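Week 4: Friction, or why anything stays where you put it

Reading: Bergeron, chapter 2, and the first half of the Parport notes. Please do the reading before Saturday's lab!

Last week we pushed crates around on frictionless floors, and I hope it bothered you a little. Today we get the real world back, and it's a lot more fun.

The rule we'll lean on all month is short. The friction force can be as large as mu times N and no larger. N is how hard the two surfaces press together, and mu is a number that belongs to the pair of them. (The pair! Rubber has no mu of its own. Rubber on glass does.)

Static friction only pushes back as hard as it needs to. Lean on a parked car and it leans on you exactly as much, right up to the limit.

Worked example. A crate weighs 1,470 newtons and sits on a level floor. It starts to slide when you pull sideways with 271 newtons. So mu = 271 / 1,470 = 0.18. Slippery floor!

Now tilt the floor. The crate slips when the tangent of the angle equals mu. What mu would hold it at 30 degrees? Try it before you look at the back page.

Surface texture matters too, though less simply than you'd think. Very smooth surfaces can grip hard, and coarse ones can catch on each other's bumps. 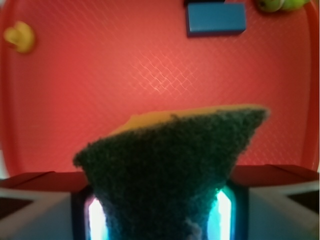
Fig. 1. Two textures on one sponge: green scouring layer, yellow foam.

For the lab, bring something flat from home to test on the ramp. Sign-up sheet is with Virgil Barbu.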